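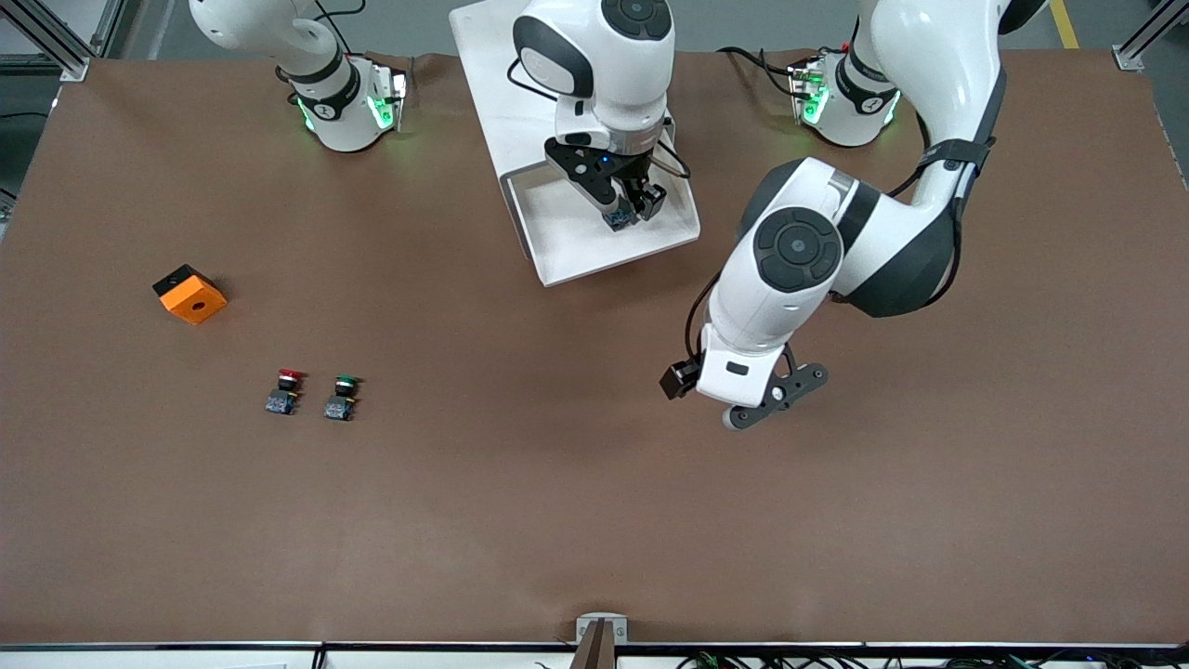

# ¿Para cuándo una máquina que haga las tareas aburridas del taller?

**tornillo_flojo** – 20 de mayo

Pregunta para los que montáis cajas de mando. Mi jefe ha vuelto de una charla en Pleltville convencido de que en febrero dos brazos nos harán los pulsadores: coger el rojo, coger el verde, meterlos en la bandeja y, ya puestos, cablearlos. Yo monto 30 cajas en un día bueno. ¿Me compro un libro y me siento a mirar?

---

**la_de_mantenimiento**

El libro, cómpralo gordo. En mi planta pusimos una célula de Cledent para clasificar pulsadores. Coger y dejar lo hace bien si las piezas están separadas. Si dos se tocan, se lo piensa como mi suegro delante de un menú en inglés.

---

**Sterovov**

> coger el rojo, coger el verde

Eso está resuelto hace años, por favor. Dos brazos, una cámara en la muñeca y una mesa despejada. Lo caro es el cableado, porque un cable nunca está dos veces en el mismo sitio.

---

**pelusa87**

«Resuelto hace años», dice, y en mi casa el aspirador lleva desde el martes viviendo debajo del sofá. Pregunto en serio: si una máquina de 500 euros no distingue un calcetín de un rodapié, ¿por qué iba a distinguir un contacto abierto de uno cerrado?

---

**Sterovov**

Porque en un taller no hay calcetines.

---

**la_de_mantenimiento**

Se nota que no conoces nuestro vestuario.

Fuera bromas, apunté los números de una semana. De 300 piezas, la célula dejó 187 en su bandeja sin que nadie la tocara. El resto, con ayuda: un empujoncito, un reinicio, alguna palabra fea. Un aprendiz con resaca me da mejor resultado, aunque es verdad que el aprendiz se va a las seis.

---

**James**

Con esos números yo miraría las pinzas antes de echarle la culpa al invento. Con dedos planos, un cabezal redondo de pulsador se escurre. Nosotros cambiamos las almohadillas y mejoró bastante. Y agarrad por el bloque de contactos, no por el capuchón.

---

**la_de_mantenimiento**

Lo de agarrar por el bloque lo pruebo el lunes. Las almohadillas ya las cambiamos – dos veces, y la segunda factura la tengo enmarcada.

---

**tornillo_flojo**

Entonces, ¿qué le digo al jefe?

---

**James**

Que empiece por llevar piezas a la bandeja y deje el cableado para quien sabe. Y que pida una prueba con vuestras piezas, con las etiquetas torcidas y todo, nada de las del comercial.

---

**Sterovov**

Discrepo. Si solo mueve piezas de un lado a otro, le sale más barata una rampa. O compra la célula para montar la caja entera o no la compra.

---

**pelusa87**

Yo voto por la rampa. ¿Alguien sabe si la hacen para calcetines?

---

**tornillo_flojo**

Le he dicho lo de la rampa. Ha pedido presupuesto de la rampa y de los dos brazos. Os cuento cuando lleguen.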